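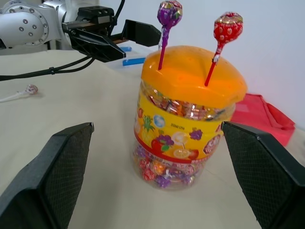
Udus 사무지원팀 | 탕비실 안내서

홈 탕비실 회의실 비품 신청 자주 묻는 질문

3장. 드립 커피 코너 설치와 첫 추출

드디어 우리 층에도 커피 코너가 생깁니다! 이 장은 Trirden 714 드립 커피 메이커와 Bosden 그라인더를 상자에서 꺼내 첫 잔을 내릴 때까지의 순서입니다. 캡슐만 써 본 분도 차례대로 따라오면 됩니다. 갓 간 원두에 뜨거운 물이 닿을 때 올라오는 향은 정말 좋습니다. 오전에 한 번 내려 두면 복도 끝에서도 알아차릴 정도예요.

원두와 소모품 주문은 2장, 냉장고 사용은 5장에 있습니다.

3.1 구성품 확인

상자를 열고 바닥에 전부 펼쳐 놓으세요.

- Trirden 714 본체
- 유리 서버와 뚜껑
- 분리형 물탱크
- 드리퍼 바스켓(본체에 끼워진 채로 옵니다)
- 계량스푼
- Bosden 그라인더, 원두통, 가루받이
- 청소용 솔

청소용 솔은 그라인더 상자의 종이 받침 밑에 들어 있어서 그대로 버리기 쉽습니다. 받침을 꼭 들춰 보세요. 종이 필터는 상자에 없고 탕비실 두 번째 서랍에 있습니다. 사다리꼴 중간 크기를 씁니다. 원뿔형 필터도 같은 서랍에 있는데 그건 핸드드립용이에요.

3.2 자리 잡기

1. 평평하고 흔들리지 않는 탁자를 고릅니다. 싱크대 바로 옆은 피해 주세요.
2. 본체를 벽에서 손바닥 하나 너비만큼 띄워 놓습니다. 뒤쪽에 물탱크를 빼고 끼울 공간이 있어야 합니다.
3. 그라인더를 본체 오른쪽에 둡니다. 왼손잡이가 많은 팀은 왼쪽에 두어도 됩니다.
4. 플러그를 벽면 콘센트에 직접 꽂습니다.

주의: 멀티탭에 전자레인지와 함께 연결하지 마세요. 두 기기를 동시에 켜면 차단기가 내려갑니다.

참고: 과자나 낱개 포장 사탕을 담은 통은 본체에서 떨어뜨려 놓으세요. 추출 중에는 위쪽으로 김이 꽤 올라오고, 초콜릿은 금방 물러집니다. 머그잔도 김이 닿지 않는 선반에 엎어 두는 편이 좋습니다.

3.3 첫 세척

새 기계에서는 플라스틱 냄새가 조금 납니다. 물만 두 번 내려 주면 대부분 사라져요.

1. 물탱크를 위로 들어 뺍니다. 걸리는 느낌이 들면 손잡이를 몸 쪽으로 살짝 당긴 다음 다시 들어 올립니다.
2. 탱크와 서버를 중성세제로 씻고 충분히 헹굽니다.
3. 탱크에 정수기 냉수를 최대선까지 채웁니다.
4. 탱크를 제자리에 끼웁니다. 딸깍 소리가 나야 합니다.
5. 필터와 원두 없이 바스켓을 닫고 서버를 올린 뒤 시작 버튼을 누릅니다.
6. 물이 다 내려오면 버리고, 전원을 끈 채 식혔다가 한 번 더 되풀이합니다.

주의: 서버를 빼고 시작 버튼을 누르지 마세요. 714에는 물 흐름을 막아 주는 밸브가 있지만 바스켓이 가득 차면 옆으로 넘칩니다.

참고: 정수기 온수를 넣으면 더 빨리 되지 않느냐는 문의가 자주 옵니다. 온도 센서가 냉수를 기준으로 움직이기 때문에 꼭 냉수를 써야 해요. 온수를 넣으면 표시등만 깜빡이고 시작하지 않습니다. 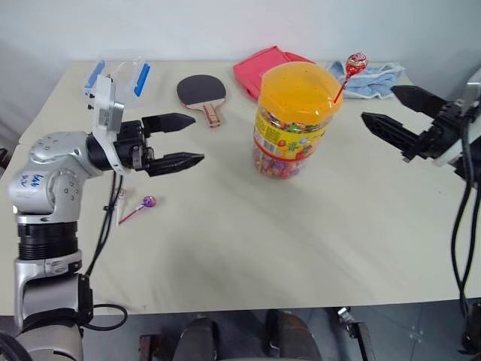 3.4 그라인더 맞추기

저희가 가장 좋아하는 단계입니다! 같은 원두라도 굵기 한 칸 차이로 맛이 확 달라지니 꼭 직접 돌려 보세요.

1. 원두통을 시계 방향으로 돌려 고정합니다.
2. 굵기 다이얼을 가운데 눈금에 맞춥니다.
3. 계량한 원두를 붓고 뚜껑을 닫습니다. 뚜껑이 열려 있으면 날이 돌지 않습니다.
4. 작동 버튼을 누르고 소리가 가벼워질 때까지 기다립니다.
5. 가루받이를 두세 번 톡톡 두드린 다음 빼냅니다. 이렇게 하면 가루가 덜 날려요.

주의: 다이얼은 날이 도는 동안에만 가는 쪽으로 돌리세요. 멈춘 상태에서 억지로 돌리면 날 사이에 원두가 끼어 움직이지 않게 됩니다. 굵은 쪽으로 돌릴 때는 멈춰 있어도 괜찮습니다.

가루를 손끝으로 비볐을 때 굵은 소금 비슷한 느낌이면 출발점으로 좋습니다. 밀가루처럼 곱다면 두 칸 굵게 바꾸세요. 기름기가 많은 강배전 원두는 가루받이 안쪽에 달라붙는데, 동봉된 솔로 쓸어내리면 잘 떨어집니다.

3.5 첫 잔 내리기

1. 필터의 옆선과 밑선을 서로 반대 방향으로 접어 바스켓에 넣습니다.
2. 필터를 물로 한 번 적십니다. 종이 맛이 줄어듭니다.
3. 한 잔에 원두 14g을 기준으로 가루를 담고 윗면을 평평하게 만듭니다. 꾹꾹 누르지는 마세요.
4. 탱크에 잔 수 눈금만큼 물을 채웁니다. 처음에는 4잔 눈금을 권합니다. 가장 고르게 나오는 양이에요.
5. 뜸 들이기 버튼을 누르고 이어서 시작 버튼을 누릅니다.
6. 종료음이 나도 바로 빼지 말고, 바스켓에서 떨어지는 방울이 멎으면 서버를 꺼냅니다.
7. 서버를 가볍게 한 바퀴 돌려 섞은 다음 따릅니다.

뜸 들이는 동안 가루가 봉긋하게 부풀어 오릅니다. 볶은 지 얼마 안 된 원두일수록 잘 부풀어요(뚜껑 창으로 구경할 수 있습니다!). 부풀지 않더라도 고장은 아니니 그대로 진행하세요.

맛이 시고 묽다면 다이얼을 한 칸 가는 쪽으로, 쓰고 텁텁하다면 한 칸 굵은 쪽으로 옮깁니다. 원두 양과 굵기를 한꺼번에 바꾸면 어느 쪽 때문에 달라졌는지 알기 어렵습니다. 마음에 드는 눈금을 찾으면 원두 봉투에 적어 주세요. 다음 사람이 무척 고마워합니다.

주의: 보온판은 전원을 끈 뒤에도 한동안 뜨겁습니다. 빈 서버를 보온판에 올려 두지 마세요.

3.6 매일 정리

- 마지막으로 내린 사람이 필터째 가루를 비웁니다. 가루는 음식물 통이 아니라 일반 쓰레기로 버립니다.
- 서버는 물로 헹구고 엎어 말립니다. 거친 수세미는 쓰지 않습니다.
- 물탱크에 남은 물은 퇴근 전에 비웁니다.
- 탁자에 흘린 가루는 마른 솔로 먼저 쓸고 행주로 닦습니다.

석회 제거는 표시등이 주황색으로 바뀔 때 합니다. 구연산 봉투는 필터와 같은 서랍에 있고, 방법은 3.8에 있습니다. 5월에는 Ross 정비 기사가 방문해 그라인더 날을 점검할 예정이라 그날 오전에는 코너를 쓸 수 없습니다. 날짜는 탕비실 문에 붙입니다.

3.7 잘 안 될 때

시작 버튼이 깜빡이기만 합니다.
탱크가 끝까지 들어갔는지 보세요. 문의의 대부분이 이 경우입니다.

물이 아주 천천히 떨어집니다.
가루가 너무 곱거나 필터가 접혀 구멍을 막은 상태입니다. 추출을 멈추고 식힌 뒤 필터를 바꿔 주세요.

그라인더에서 딱딱 소리가 납니다.
바로 끄고 플러그를 뽑습니다. 원두통을 비워 돌 같은 이물질이 있는지 살펴보고, 보이지 않으면 다시 켜지 말고 연락 주세요.

커피가 미지근합니다.
추운 날에는 서버를 뜨거운 물로 먼저 헹궈 두면 한결 낫습니다.

최종 수정 07/04/2026

문의: Udus 사무지원팀 내선 956 | © Udus | 맨 위로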